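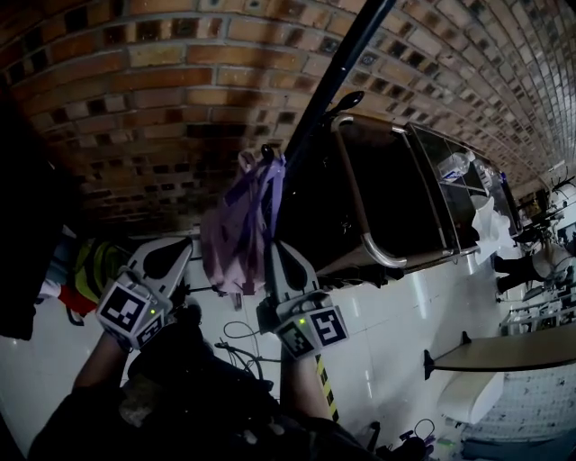
The Kudo rolling cart on the tiled floor, with a bag on the pole hook.

Kudo Rolling Cart, black
Masis item no. 2424

Every workplace has a cart. It is usually the one with the bad wheel, and people have learned to lean left when they push it. The Kudo is for anyone who has leaned left long enough.

The body is black, the handles and rails are silver metal tubing, and you can grab it by whichever rail is nearest. We sell it for moving supplies between rooms. Most of our customers report that it moves supplies for a week and then settles down as a place to put your water bottle. It does this very well. The rails also take a cloth, folded or (let's be realistic) crumpled.

Bags are another matter. A bag on a cart slides, tips and lets go of its pens, so we like a pole with a hook close by. The lavender-pink bag with the purple straps has been hanging on ours long enough to count as a fixture. The pole is sold separately as the Clundia, and it has no opinion on what you hang from it, within reason.

Details
Width: 52 cm
Height: 900 mm (the factory gives one in centimeters and one in millimeters - we have asked)
Load: 50 kg, spread out, please
Assembly: yes, sorry

Goes with
Clundia pole and hook
Cirna rack, white

Care
Wipe the tubing with a damp cloth. The one hanging off the rail will do, if you can get it back from whoever is using it. Check the wheel nuts after the first month.

Delivery
Carts ship flat in one box. The next batch lands in September. Orders placed by 30 June 2024 come out of current stock and skip the wait.

Questions about spare wheels go to Milagros Palacios at the parts desk. Have the item number ready. She will ask for it first, and then again at the end.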